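Imum Bench: equipment planning notes

This README covers what we plan to buy for the two-arm bench and what we have put off until the simulation work is further along. The price sheet is in the budget folder. Ottar Isaksson keeps it up to date.

The first task is hanging cups on a drying rack. Episodes are rendered, so for now the only running cost is compute. We have 358 episodes in the current set and expect to stop there until the grippers are ordered.
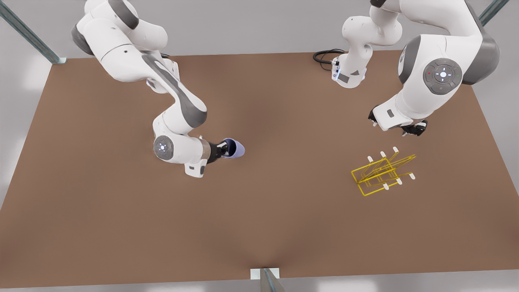

Grippers come first in the order. Zornel quotes 3 months for delivery, and Brivolach is quicker but charges freight on top. Estrella Pacheco is asking both for a second quote in January.

Small items (cups, racks, cable ties, spare finger pads) come out of a separate line of about $2,000. Please don't charge these to the arm budget.

Not budgeted yet:
- a spare controller
- travel for the installer
- floor anchors, if the bench moves to the Alvarado building

Licence: internal use only. Send corrections to Braulio Esquivel with the row number from the price sheet.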